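The table that never gets put away

Every house in Usthorpe seems to own a folding table, and most of them were bought for one occasion. A christening, a car boot sale, a summer when the whole family came at once. The occasion passes and the table stays up, first for a week and then for years.

Itziar Cordero bought hers for a birthday lunch. It cost less than the food, she says, and was meant to live behind the wardrobe. It has since been a desk, a sewing table, a place to pot up tomatoes and, for one long winter, the only dining table in the flat.

"I kept meaning to buy a proper one," she says. "Then I'd look at the price and wipe this one down again."

The plastic top is the main reason these tables last. It doesn't swell if water is left on it and it doesn't need oil or varnish. It does pick up marks. Tea, rust from the bottom of a tin and the dye from cheap paper napkins all leave a shadow if they sit overnight, and a pale top shows them more than a dark one. 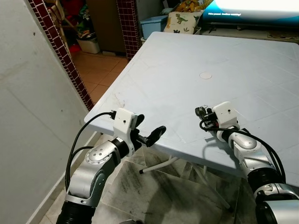

Baltasar Casado has repaired and resold second-hand furniture in Collado for most of his working life, and he gets asked about stains more than anything else. He starts with warm water and washing-up liquid. If that fails he makes a paste of bicarbonate of soda, leaves it on for ten minutes and rubs it off with a soft cloth. He won't use a scouring pad. The scratches it leaves hold dirt, and the next stain is harder to shift than the first.

Scuffs he leaves alone. A table that has been used will look used, and in his view a buyer who minds that should be looking at something else.

The legs matter more. When he checks a table he turns it over and opens and closes each side, feeling for a hinge that sticks or a crossbar that has bent. Paint chips on metal legs are worth touching up before rust gets in. He also looks at the caps on the feet. They are cheap to replace, and a missing one will scratch a tiled floor within days and make the whole table rock.

Some tops come with a hole for an umbrella and a plug to fill it. Keep the plug in when the table is indoors. Cordero lost hers and spent a month fishing crumbs off the floor before she found a replacement at Sutalach, the hardware shop near the station.

For storage, Casado's advice is to stand the table on its long edge, folded, away from radiators. Almost every warped top he sees has been left leaning against one.

Cordero's is still up. In October she moved it under the window, where the light is better for sewing.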